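## 4. Planning the purchase of a two-arm bench cell

This section covers what to order, in what sequence, and what to hold back from the first order. Complete it before section 5 (Mounting and power). Prices are not listed; request a current quotation from Bunerska or from the regional supplier.

### 4.1 Before requesting a quotation

1. List the objects the cell must handle. Write down the longest side, the weight with contents, and the surface (hard, soft, bagged).
2. Mark each object as one-arm or two-arm. Any rigid case that is wider than the open gripper is a two-arm object.
3. Measure the table. Record the height of the top, the depth, and the position of any step or raised section.
4. Record the distance from the table to the nearest window. Blinds are a separate line in the budget.
5. Send the list with the quotation request. Quotations made without an object list are valid for the base unit only.

**Note:** Payload is quoted per arm. Two arms don't carry twice the payload of one. Use the single-arm figure for planning.

### 4.2 Grippers and fingers

Fingers are wear parts and are ordered in pairs. The standard set is rated for 3000 grip cycles on hard-shell cases before inspection. Set aside money for replacement sets in the same year as the arms.

6. Order one gripper for each arm and one spare for the cell.
7. Order finger sets by the object list. Hard cases need the black standard finger. Bagged cloth and soft goods need the Fliltia pad, part 314.
8. Allow for cable length. Cables that loop over the arm need slack at full reach; the Taipe kit adds 300 mm per side.

A black case lying at an angle between the two grippers, with the right one holding its end, is a typical two-arm job and should be on the object list if your work includes anything like it.
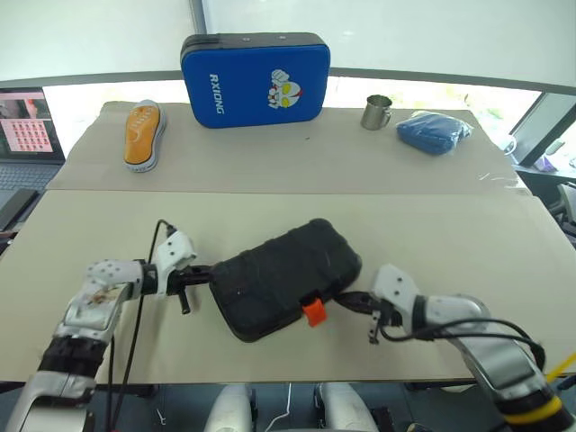
Esperanza Toledo asked that the spare gripper be moved to the second order, on the grounds that a site with one shift can wait for a replacement. Her sites have run this way. The manual keeps the spare in the first order for sites with two shifts or more; single-shift sites may delete it from step 6.

**Caution:** Do not substitute fingers from another gripper model to save cost. The bolt pattern may match while the closing force does not.

### 4.3 Splitting the budget

9. Enter arms, grippers and controller as equipment.
10. Enter fingers, pads and cable kits as consumables.
11. Enter the table, blinds and monitor as furniture. Check whether your purchasing office accepts this; some treat the table as part of the machine.
12. Reserve 88 hours of staff time for set-up and first trials. This is not included in any Ustine service plan.

**Note:** Service plans start on the delivery date, not on the date of first power-up. If the room won't be ready until April, ask for delivery in April.

### 4.4 Approval

13. Send the finished sheet to Ainhoa Ortuño for a parts check.
14. Correct any line returned with a query and resend the whole sheet.
15. Place the order only after the sheet comes back with a revision letter. Quote that letter on the purchase order.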